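Housekeeping Basics, Session 2: Bathroom Linen
Mivano Short Courses, evening group

Okay, towels! I know a few of you were hoping we'd get to fitted sheets tonight, but they need the big tables, so they're moving to February. Bring a sheet you already hate.

Some leftovers from last session first. Put your laundry kit in the grey tub by the door when you leave, and please label it. Somebody asked whether fabric softener is okay on towels. I skip it. It leaves a coating on the loops and they don't drink up water the way they should (your nose will tell you the same thing after a month or so). Half a cup of white vinegar in the rinse does me fine, but keep it well away from bleach, please.

What we're talking about when we say terry

Terry cloth is woven with loops standing up off the base, usually on both sides. More loop means more surface, so it soaks up more and takes longer to dry. If you pull a loop, snip it flush with scissors. Don't tug it! I wrecked a perfectly good bath sheet in my first flat doing exactly that.

Our practice stock is all cotton, ordered through Lavov, colour whatever they had. You'll wash your own set before next time: warm, half a load, shake each piece hard before it goes on the line or in the dryer. The shake fluffs the loops back up and I will die on this hill.

Hanging on a bar

Now for the part everyone thinks they can already do. Grab the towel by the two short ends, find the middle with your thumbs, and lay the middle over the bar. Then let go of the idea that you're finished, and go back for the spreading. Take hold of a bottom corner, draw it gently out from the wall and down, and work the fabric along the bar toward the empty end. I like to start from the lower left and finish on the right, though lefties may want it the other way around.
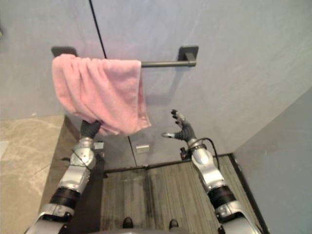 A towel bunched up at one end stays damp in the folds, and that's where the musty smell starts, so use the whole bar if you've got it. Smooth the top edge with a flat palm, check that the front and back hang level, and give the bottom hem one last little tweak. If two people share a bar, fold each towel in thirds lengthwise and leave a hand's width between them. Hooks are okay for hand towels but I'm not keen on them for anything bigger.

Go easy on the bar itself, too. Pulling straight down on a heavy wet towel loosens the wall mounts, and then you're filling holes and matching paint.

For next time
Wash and dry one full set, 15 minutes of hanging practice at home, and read the care label pages in the Clamau booklet.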